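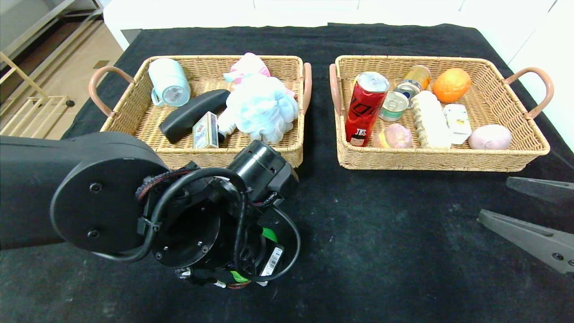 Two baskets, one table, and the head camera's view of the sorting task.

"The arm is the easy part," she tells me, before I've even found somewhere to put my coffee. "You can buy an arm. What I can't buy is the thing that decides when the arm should give up."

I'm at Pilik, a small software outfit on the second floor of a former print shop in Zavinbridge, and I'm talking to the engineer who runs their planning team. She asked me to leave her name out (she's shy, and she says the team would tease her), so I'll respect that. She did agree to show me Ilum, the software they've been working on since the company was just 3 people and a whiteboard.

Ilum is a planner. It sits between the perception side, which says what's where, and the controller, which moves the joints. I asked her to explain it like I was a reasonably bright teenager.

"Okay, so perception hands me a list," she said. "It says I think there's a can, I think there's an egg carton, I think there's something fluffy. And every line has a doubt attached. Most planners throw the doubt away and pick the top guess. Ilum keeps it. It drags that doubt all the way through to the grasp."

I wondered if that made everything slow, and she laughed — apparently I'm the hundredth person to ask. The first version took 9 seconds to choose a grasp. "You could watch people's faces fall. We'd press go and then everyone would stand there looking at an arm that was thinking." They now keep the slow search running in the background and let a quicker one act on whatever it's got so far. If the slow one finds something better in time, the plan gets swapped mid-reach.

Her favorite troublemaker is the light-blue bath puff. A can has a nice hard edge and a shape you can guess from one side. "The puff has no edge! Ask the depth camera where it starts and you get a different answer every time you ask." For a while the segmenter kept merging it with whatever was next to it, and the planner would politely propose grabbing two things at once. They fixed that by letting Ilum ask for another look from the wrist before committing. She's proud of that one, and I can see why. It sounds obvious until you hear how many modules had to learn to wait for each other.

We moved on to the wrist camera, and she got a lot more animated. The head camera gives you the layout, she said, but the last few inches belong to the wrist.

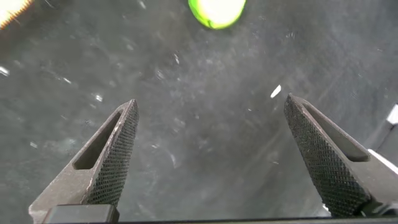

Wrist view with the fingers open and a bright green shape up ahead.

"See how the green thing is nearly white in the middle?" she said, tapping the monitor. "So the color's gone, and most of the texture's gone. And then there's that glare up in the corner. If you trained on tidy pictures, you'd be in trouble right there." Then she pointed out the little pale flecks on the gray surface. An early build of the detector treated specks like those as objects, and the logs filled up with tiny phantom targets. One afternoon it reported 48 of them.

So did they clean the surface? "We talked about it," she said, a bit sheepishly. "But a customer's table is going to have crumbs on it." They taught the filter to check whether a speck has any height before passing it along, and they kept all the dusty footage as a regression set. It's up to 728 clips, and every change to the perception code has to get through all of them before it's merged.

The replay tool that runs those clips is called Hrytsenko, and I think it was the thing I liked best all day. You scrub through a run and it shows you both camera views next to the planner's guesses, with the doubt drawn as a sort of fog around each object. Drag the slider back, change one setting, and it works out what the planner would've chosen instead. She uses it over breakfast, which I'm choosing to find charming.

I asked what still keeps her up. "Handoffs between views," she said right away. "The head camera and the wrist camera disagree by a hair, and the planner has to believe one of them. Right now it believes the wrist once it's close. Where's close? I have a number in a config file and I don't love it." They want to have that threshold learned from the replay data by May, though she made me promise to write "want to."

On my way out I asked if she'd ever be tempted by the hardware side. She'd already turned back to her screen. "No thanks," she said. "Screws get lost. I can always revert a commit."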